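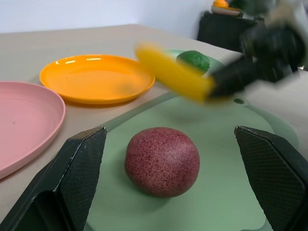 Do learners brake later when someone they know is in the back seat? Mostly at junctions, and mostly when the someone is a sibling.

Home Issues Authors Contact

March — Frauke Fröhlich

4.2 Passenger effects

Of the 296 learners enrolled in Dumport, 240 finished both drives. The rest passed their road test in the meantime and lost interest in us, as one would hope. Fig. 3. Round object on a light green board. Braking onset was logged over 52 junctions per route. With a parent aboard, learners braked early and often; with a sibling, they braked eventually. Instructors rated both groups "fine," a word that did a lot of work in our data — see Section 5. We dropped 30 drives on the Meinecke route, where roadworks had removed the junction under study.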